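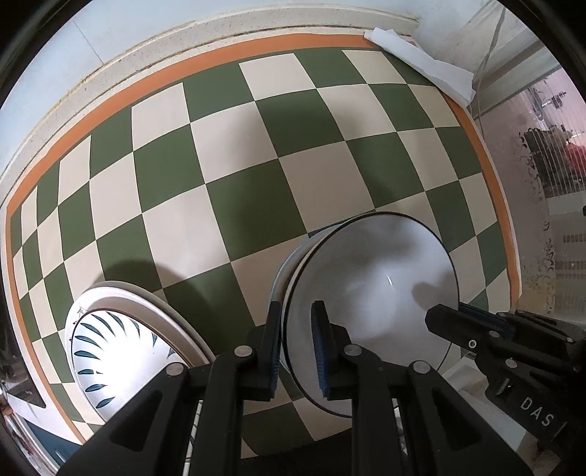

Tutorials / Data Collection

Recording two-handed dish handling with hand-held grippers

9 December 2025

Bowls are harder to record well than boxes or bottles. The rim is thin, the sides curve away, and a white glaze gives the tracker very little to hold on to. The steps below are the ones we use for the Modise dish set, where one gripper holds the bowl by its rim and the other comes in from the right.

Before you start

Calibrate both grippers with the jaws fully open, then fully closed. Wipe the ridged pads. Choose a floor or mat with plenty of pattern. Checkerboard tiles work well, and the curve the wide lens puts into them is removed later by the Ornberg undistortion script.

Recording

1. Hold both grippers still for 2 seconds.
2. Bring the left gripper to the rim and close until the pads meet the bowl on both sides. Stop squeezing there.
3. Angle the second gripper toward the free side of the bowl. Keep its tips in the first camera's view.
4. Move the bowl, set it down and open one gripper at a time.
5. Hold still again, then end the take.

Record 12 takes per bowl and change the starting pose after every 6. Leave a plate or second dish nearby in some of them. Policies we trained in June on bare floors did poorly once there was clutter.

Checking takes

Open each take in Lelport and scrub to the moment of contact. Discard it if the jaw width jumps by more than 5 mm between samples. Label the rest "rim, two-handed" and export.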